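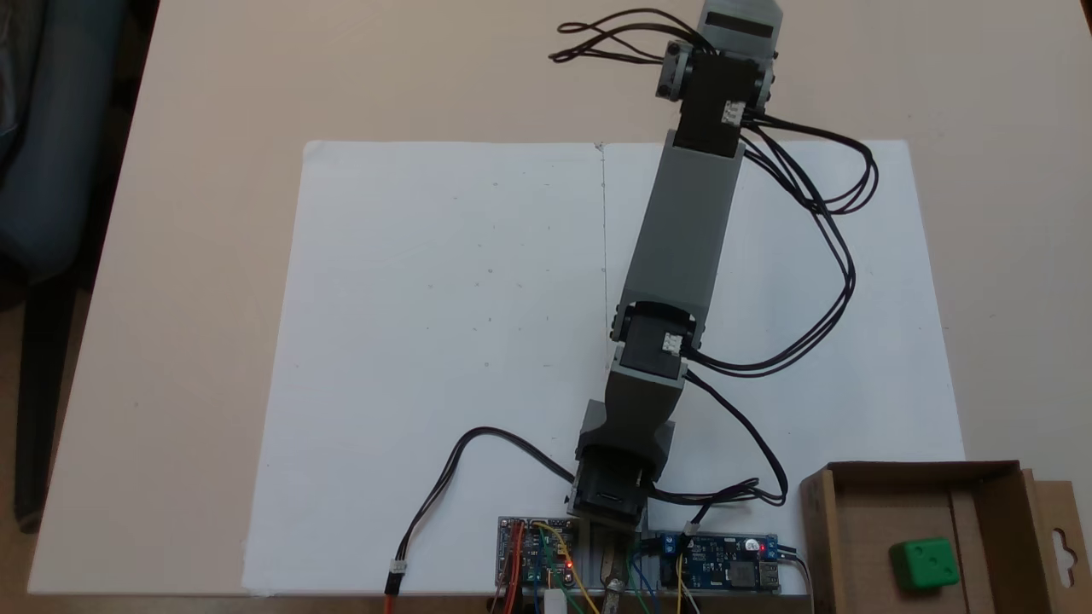
Circuit boards, jumper wires and white paper on a tabletop at Natton.

About Pirnmont

Pirnmont is an independent school of practical electronics. It was established by Krešimir Kadrić and Siwan Gethin to teach wiring, soldering and bench skills to adults and to students aged 14 and over. Classes are held at two sites, Natton and Baloch, with 40 workbench places between them.

Our teaching

Instruction takes place at the bench. Students in the foundation course learn to read a wiring diagram, strip and terminate a lead, use screw terminals correctly and check a power supply before connecting it to a board. Work is laid out on plain white paper, on which students may label connections and note voltages as they proceed. The sheets are dated and kept in the student's course folder.

Each class is limited to 6 students. The intermediate course adds microcontroller programming and fault finding. Both courses end with a practical assessment marked by two instructors.

Materials and equipment

Tools, boards and jumper wire are supplied by the school and included in the tuition fee. The parts store at Baloch holds more than 500 catalogued items and is open to enrolled students during class hours and on Sunday afternoon.

Staff

Siwan Gethin, Principal
Krešimir Kadrić, Head of Workshops
Ridwan Teoh, Instructor, Foundation Course
Sorin Dumitrescu, Instructor, Intermediate Course
Valdemar Egilsson, Admissions and Parts Store

Applications for the spring term close in December. Inquiries should be addressed to the admissions office at Natton.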